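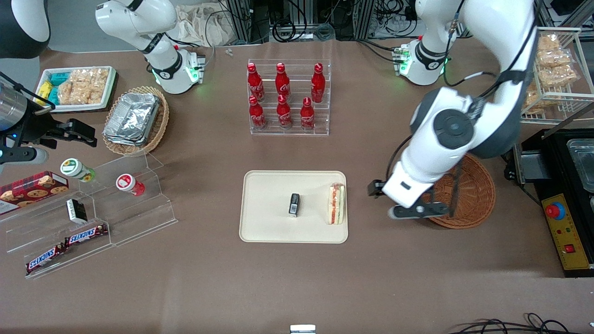 How long does a sourdough starter last in the fridge?
Mine goes two weeks between feedings and bounces right back. I take it out the night before I bake, toss half and feed it flour and water.

Which flour do you use?
Plain bread flour, mostly. My friend Natalia Nava swears by rye - I add a spoonful when things get sluggish.

There's gray liquid on top. Is it ruined?
Nope, it's just hungry! Pour it off or stir it in. Pink or orange streaks are another story, so throw that one out.

Can I get some of yours?
Sure, I give away jars every June. Bring a lid!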